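A Day in the Woods at Camp Nelell

Posted 6 Apr 2020

The gate at Camp Nelell is a steel pipe on a hinge, painted yellow, with a sign saying visitors must check in at the dining hall. On most days it is locked. Last November it stood open from nine in the morning until four, and anyone who had signed up by mail or phone could walk in and look at the forest that people in the valley have been arguing over.

I had driven past the place many times and never been inside. It covers 172 acres on the north side of Druraneo Creek, mostly second-growth Douglas fir and redwood, with tanoak and bay filling in the gaps. The camp has a dining hall, 22 cabins, a swimming hole that depends on how much rain fell the winter before, and a road that is paved for the first half mile and dirt after that.

The camp belongs to the Prustel Foundation, which bought it from a lumber family and has run summer sessions there ever since. Two years ago the foundation filed a plan to thin parts of the forest. It said the work would lower fire risk and bring in some money from the sale of logs. Neighbors on the creek road said it was a logging job with a nicer name. The open day was the foundation's answer to that.

Check-in was a folding table, a clipboard and a waiver. The waiver mentioned yellow jackets, poison oak and falling limbs. We were given hard hats and split into two walking groups. Mine was led by Chibuzor Anozie, the forester who wrote the plan. He works for Olaniyan, a small forestry outfit from the next county that the foundation hired after its first forester retired.

Anozie began with the map. He had it mounted on foam board and leaned it against the dining hall steps. The property is split into five units. Units 1 and 2 are the steep ground above the creek, and the plan leaves them alone except for some hand clearing along the trail. Unit 3 is the flat where the cabins are. Units 4 and 5 run up to the ridge, and that is where nearly all the cutting would happen.

The dining hall was open for anyone who wanted to sit out the walk, and the doors stayed propped open most of the day. Coffee was on one side and the foundation's handouts were on the other.

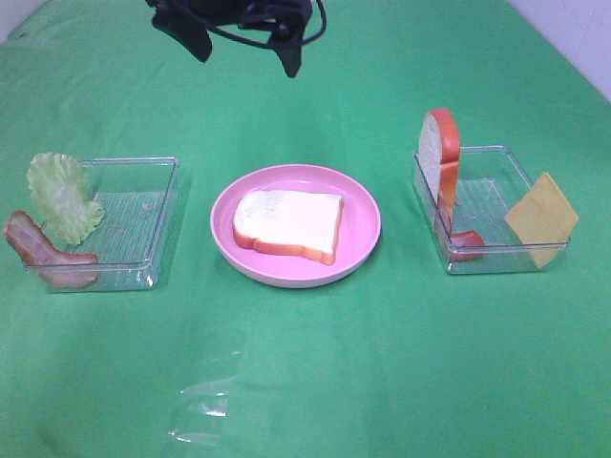 The walk itself took two and a half hours. We went up the paved road first, then onto an old skid trail that cuts across Unit 4. The trail dates from the last big harvest, and you can still see where the bank was cut. Stumps line it on the uphill side. Many are charred, and most have a ring of younger redwoods growing out of the base. Anozie stopped at one of these rings and counted the stems with us. Under the plan, he said, crews would take the weaker stems in a ring and leave the stronger ones with more light and water.

A woman from the creek road asked who decides which is weak. He said he does, with a paint can, and that the marked trees could be looked at before any saw was started. Blue paint means cut. No paint means stay. He had marked a small sample area so people could see it, and we spent a good while there. To my eye some of the blue trees looked perfectly healthy. He agreed that they were. They were too close to something bigger.

The largest tree planned for cutting in the sample area was 24 inches across at chest height. The old trees, the handful that survived the original logging, are on a list of their own and will not be touched. We saw two of them lower down in Unit 2, across a gully. One has a burned-out hollow at the base big enough to stand in. The trail to it was closed because of a washed-out footbridge, so we looked at it from the other side.

The tanoak was what most of the questions were about. A lot of it is dead or dying from sudden oak death, and the dead stems lean into each other all over the ridge. The foundation says this is the worst of its fire problem. The neighbors do not disagree on that point. Their complaint is that tanoak has no market value, and they worry the crews will take the fir and redwood that pay and run out of time or money before they get to the rest. Anozie said the contract would require the dead tanoak in each unit to be dealt with before any logs left that unit. Someone asked if that was in writing. He said it was in the draft, and that the draft was on the table in the dining hall.

It was there when we got back. It runs to quite a few pages, and the language on tanoak is on the second to last one. It says "treated," and treated is defined as cut and either chipped or piled. Piles may be left in place for up to two winters. I would have liked to ask about that, but by then Anozie was out with the afternoon group.

Lunch was chili and cornbread from the camp kitchen, served at the long tables. The hall itself is worth a few minutes. It was built from redwood milled on the property, and the posts down the middle are single logs with the tool marks still in them. There is a stone fireplace at the east end that is not used anymore. The roof leaks over the northwest corner, and a stained patch of ceiling shows how long it has been doing so. Replacing it is one of the projects the log money is supposed to help pay for, along with a new septic field and rewiring the older cabins. 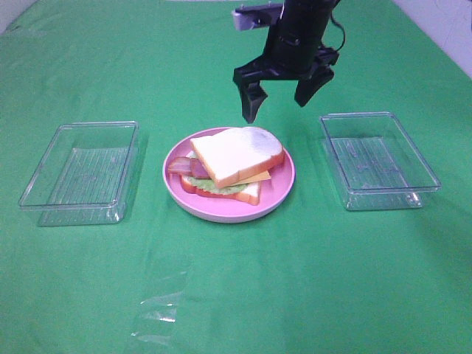

Toy sandwich on a pink plate, green tablecloth.

After lunch I walked down to the creek on my own. The camp road crosses it on a flatcar bridge, and this is the spot the neighbors bring up when they talk about trucks. Every load would have to come over it and then down the creek road, which is one lane in several places and has no shoulder. The foundation's handout says hauling would be limited to weekdays between eight and four, outside of school bus times, and only in the dry months. It does not give a number of truck trips. I asked at the table and was told the number would depend on the final marking.

The creek was low and very clear. There were small fish in the pool below the bridge, too quick for me to say what kind. A culvert upstream hangs a couple of feet above the water and has cut out a deep hole beneath it. It carries a side channel under the old skid road, and the plan calls for pulling it out and putting the bank back to a natural slope. That piece of the plan has no opponents that I could find.

The day ended with a question session in the hall. The foundation's camp director took most of the questions, and she was direct about the money. Summer fees cover the summer staff and the food. They do not cover buildings. She said the foundation had looked at selling a conservation easement instead and was still talking with a land trust, but the talks had been slow and the roof would not wait for them. Several people in the room wanted the easement tried first. One man who lives below the bridge said he would be glad to see the whole ridge thinned tomorrow, having packed his truck to evacuate twice in the last few years. He got some applause and some folded arms.

A few practical notes for anyone who goes to a later one. The turn for the camp is easy to miss coming from the coast side, and there is no phone signal after the second bridge. Wear long pants. The walk is steep in Unit 4 and there are no benches. The restrooms by the dining hall are open, but the ones by the cabins are shut off for the winter. Dogs are not allowed on the property. Parking is in the ball field, and it is soft after rain.

The plan is still under state review. Comments can be mailed or left at the county library branch, where a full copy, including the maps, is kept at the front desk. The foundation had meant to hold a second open day this spring and has put it off with no new date set. I have asked to be told when the marking in Unit 5 is finished and will go up to see it if they let me.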